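Treppendiele

Die Treppendiele (in manchen Gegenden auch Treppenflur oder einfach Diele) ist der Teil eines Gebäudes, in dem Flur und Treppe zusammenkommen und in dem man sich trotzdem länger aufhält als nur zum Durchlaufen. Ich schreibe über diesen Raum schon eine ganze Weile für unser kleines Wohnlexikon, und kein anderer Eintrag ist mir so oft wieder auseinandergefallen wie der hier! Bei Küche oder Bad sind sich alle einig, was gemeint ist. Bei der Diele denkt die eine an den Schuhschrank, der andere an eine halbe Halle mit Sitzgruppe.

Begriff und Herkunft

Das Wort Diele meinte zuerst das Brett am Boden und dann den Raum, in dem die Bretter lagen. Die Treppe kam als Namensteil später dazu. In Gatport, wo ich aufgewachsen bin, steht das Wort auf einem Bauplan von 1922, handgeschrieben und mit einem Fragezeichen dahinter – der Zeichner war sich wohl selbst nicht sicher. Ich benutze es für jeden Gang, von dem eine offene Treppe abgeht und der breit genug ist, dass man etwas hinstellen kann, ohne dass alle darüber stolpern.

Ein reines Treppenhaus ist für mich keine Diele, auch wenn es schön ist. Da will man hoch oder runter und fertig.

Geländer und Handlauf

Das Geländer prägt den Raum stärker als jedes Möbelstück, weil man es ständig anfasst. Holz ist im Wohnbereich nach wie vor beliebt: Es fühlt sich im Winter nicht eisig an, und kleine Macken kann man abschleifen. Lackiertes Holz zeigt die Maserung schön kräftig, zeigt aber auch jeden Fingerabdruck (ich wische meines mit einem nebelfeuchten Tuch ab und gleich trocken hinterher, Scheuermilch lasse ich weg). Wo der Handlauf einen Knick macht, leidet der Lack meistens zuerst. An der Stelle greifen alle zu, Kinder schwingen sich herum, und irgendwann schimmert das rohe Holz durch.

Dunkle Stufen zu weißen Wänden sind eine Kombination, die ich sehr mag. Staub sieht man darauf leider sofort, dafür aber auch die Kante besser, wenn der Belag nebenan hell ist.
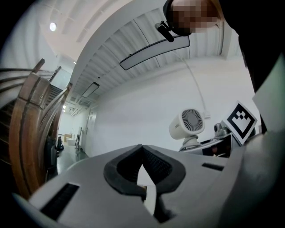

Flur mit weißer Paneeldecke, braun lackiertem Treppengeländer und dunklen Stufen.

Decke und Licht

Decken mit parallelen Paneelen oder Lamellen ziehen einen Gang optisch in die Länge. In kurzen Dielen ist das wunderbar, in langen kann es einem etwas viel werden. Weiß hilft, denn von der Treppe kommt oft wenig Tageslicht herein. Ich rate immer dazu, die Leuchten erst festzulegen, wenn klar ist, wo der Tisch steht. In meiner ersten Diele hing die Lampe schnurgerade in der Gangmitte und der Tisch stand im Halbdunkel daneben – jahrelang!

Rechteckige Leuchten und runde vertragen sich übrigens gut an derselben Decke, solange die Lichtfarbe stimmt. Kabel, die von oben an der Wand herunterkommen, kann man in einen schmalen Kanal legen und in Wandfarbe streichen. Man kann sie auch hängen lassen, das stört weniger, als man beim Einzug denkt.

Der Tisch in der Diele

Wird die Diele auch zum Sitzen oder Basteln benutzt, kommt fast von selbst ein runder Tisch hinein. Ecken sind in einem Durchgang lästig, meine Hüfte kann davon erzählen. Eine helle, glatte Platte lässt sich schnell abwischen und macht den Raum freundlicher. Bei der Größe wird viel gestritten; ich messe erst den freien Weg zur Treppe aus und nehme dann den Tisch, der übrig bleibt, auch wenn er mir zu klein vorkommt.

Das Tablett

Zum Dielentisch gehört für mich ein Tablett, und zwar eines mit Rand. Hier sammelt sich der Kleinkram, der eigentlich nach oben soll und unten liegen bleibt: eine Rolle Klebeband, Papierförmchen, irgendein Deckel. Auf dem Tablett wird daraus eine Ladung, die man in einem Gang die Treppe hochträgt. Beim Holztablett mit hellem Rand hebt sich der warme Boden gut von einer weißen Tischplatte ab. Wer es zum Umräumen schräg hält, merkt schnell, ob der Rand hoch genug ist, denn alles Zylindrische rollt.
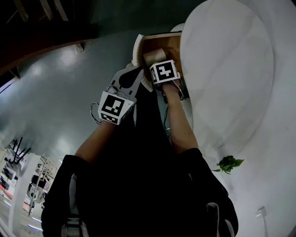

Elikem Ackah hält das Tablett in der Diele dagegen für eine Falle: Bei ihm zu Hause sei es nach 20 Tagen so voll gewesen, dass es keiner mehr habe anheben wollen, und seitdem stehe dort ein flacher Korb direkt auf der untersten Stufe.

Den Korb auf der Stufe finde ich wiederum heikel, weil man abends im Dunkeln hineintritt. Wenn es unbedingt ein Korb sein soll, dann bitte neben den Antrittspfosten. Mein Kompromiss ist ein kleineres Tablett: Was nicht mehr draufpasst, wird gleich weggetragen.

Regionale Unterschiede

In Radu stellt man statt des Tisches gern eine Bank unter den Treppenlauf, mit Klappdeckel für Mützen und Schals. In Bultness sind die Dielen so schmal, dass oft nur ein Wandbrett bleibt, auf dem dann eben das Tablett liegt. Für beide Varianten fehlen im Lexikon noch ordentliche Maße, ich trage sie im Juli nach.

Siehe auch: Antrittspfosten, Handlauf, Paneeldecke, Serviertablett, Windfang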